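Articles > Workshop Talk > Robots & Controllers

Print this article | E-mail this article

Siv Granström has two grippers and can't pick one

By Aliki Vrettos

Siv Granström was already talking when I got my coat off. She had a gripper in each hand, one from Brevent and one from Intarasuk, and she wanted me to guess which was heavier. I guessed wrong. "Everybody does," she said, very pleased, and set them both down on a pile of printouts.

I'd driven out to Peltham because a reader asked why our gripper coverage is always about boxes. Fair point! We do love a box. Siv's team at Cidwood spends its days on knobs, handles, drawer fronts and slats, the stuff that's bolted to furniture and doesn't come along politely when you pull it. She'd been running the two grippers against each other since November, first in simulation and then on a real arm, and I figured she would have opinions by now. She has so many opinions.

I asked why she bothers with the simulator when the hardware is right there on her desk.

"Because I can be stupid in it," she said. "I can drive the palm straight through a shelf forty times before lunch and the only thing I hurt is my pride. On the real arm I get one of those, and then Roald comes in and looks at me."

Roald is Roald Westerberg, who looks after the arm and signs for the spare parts. He was across the room for most of the afternoon with his headphones on. He took them off exactly once, to say that the Brevent's cable exits on the wrong side, and put them back on.

The comparison itself is simple enough to explain over coffee. Each gripper gets the same arm, the same controller and the same list of things to grab. The camera sits at the wrist and looks out over the fingers. Siv ran 2724 grasps per gripper in simulation, changing the approach angle and the starting position a little each time, and logged whether the part stayed put under a pull. After that she took the most interesting cases over to the real arm.

"Interesting means the ones where they disagreed," she said. "If both of them can do it, I'm bored. If neither can do it, I'm sad, but I'm still kind of bored."

So where do they disagree? Mostly on anything with a neck. The Brevent has flat, stiff fingers that stay parallel all the way in, and it likes a part with straight sides. Give it a knob with a wide cap over a narrow stem and it tends to settle on the cap and slide off the dome. The Intarasuk has a bit of give in the fingers, and it will often sink down behind the cap and hang on from there. I said that sounded like a win for the Intarasuk. Siv made a face.

"It's a win until you try to turn the thing," she said. "It hangs on beautifully and then the fingers wind up like a towel. You've rotated the wrist a quarter turn and the knob has moved, I don't know, a hopeful amount. With the Brevent, if you've got it, you've got it."

She likes facets for that reason. A round knob forgives you for arriving at a silly angle, but it also lets you spin around it without doing any work. An octagonal one is fussier on the way in and much better once you're there, provided the fingers land on a pair of opposite flats. If they land on the corners, you'll see it twitch as it closes. Siv has a rule in the controller now that backs off and tries again at a slightly different wrist angle when the finger positions don't settle, and she says that rule helped her more than anything she changed on the hardware side.

We talked about force for a while, and I'll spare you most of it (I have four pages of notes and half of them are arrows). The short version is that she caps both grippers at 50 newtons for these tests, even though each can squeeze harder than that. Her reasoning is that people always turn up the force when a grasp fails, and then they've learned nothing about the fingers. "You can hold nearly anything if you're willing to crush it," she said. "I wanted to know who's good with manners."

At that limit the Brevent held 70 percent of the necked parts in simulation. The Intarasuk did better on holding and worse on turning, and Siv wouldn't give me one number that covered both. I tried three times. She told me that anyone who rolls those two into one score is selling something, and she offered me a cookie instead.

Cameras were the part I hadn't expected to find interesting. With the view coming from the wrist, the fingers are always in the way of something, and the closer you get to a part, the less you see of what's around it. Hiyori Fujimoto works on the vision side of things at Cidwood, and she joined us for half an hour with a bowl of soup. Her complaint was about depth. When one plank sits in front of another and everything is the same shade of gray, she said, the software has a hard time deciding which edge belongs to what.

"Siv builds these worlds with no texture," Hiyori said. "I keep asking for wood grain. Just a little wood grain."

"She keeps asking for wood grain," Siv agreed.

"And then I go to the real arm and there's grain, and there's a scratch, and there's a sticker, and it works better than it did in the simulator. So I've been tuning for a problem that mostly lives in her computer."

They've obviously had this argument before, and neither one seemed in a hurry to finish it. Siv's side is that plain gray keeps her honest about shape. If the grasp works with nothing but edges and shading to go on, she trusts it more. Hiyori's side is that plain gray costs her evenings. I'm with Hiyori, but I also don't have to do the rendering.

I asked about the controller, too, since a couple of you wrote in about it. They started with the one the arm shipped with and swapped it out after eight days. Siv's gripe was the delay between asking the fingers to close and getting an answer back about where they'd stopped. On a box you'd never notice. On a knob right up against a board, with barely any room for a fingertip, you've already pushed the part sideways by the time you hear about it. The replacement was put together by Ragnvald Sandberg, her old office mate, and it does less, faster. There's no nice screen. Siv misses the nice screen.

Setup time came up as well. The Brevent bolts on with four screws and wants to be calibrated once. The Intarasuk goes on with a twist and wants to be calibrated whenever it has been bumped, breathed on or left alone over a weekend, if you believe Roald — and he put up a hand without turning around when I repeated it, so I think the headphones are for show.

Okay, so which would she buy? I had to ask, it's basically my job. Siv picked the grippers up again, one in each hand, just like when I came in.

"For pulling, this one," she said, lifting the Intarasuk. "For turning, this one. For a customer who wants to do both and only has money for one, I'd buy the Brevent and spend a month on better fingertips. Something soft on the inside edge. I've got three shapes drawn up and I haven't cut any of them."

What she really wants to try next is tight clearances: a knob with a plank right behind it and another one higher up, so the palm has to come in low and the fingers have to find their own way around the collar. She's been setting those up in the simulator first, naturally, so that she can be stupid in peace.

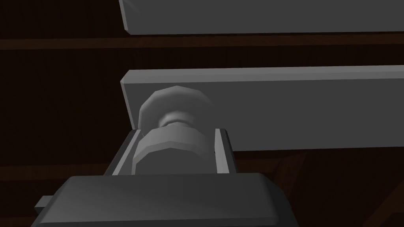
The fingertips should be cut by the time I go back to Peltham, and Siv has promised me a turn at the controls, on the simulated side only. Roald was very clear about that. If you've got a knob or a handle that has beaten your own gripper, write in and tell me about it, and I'll bring the list along for her.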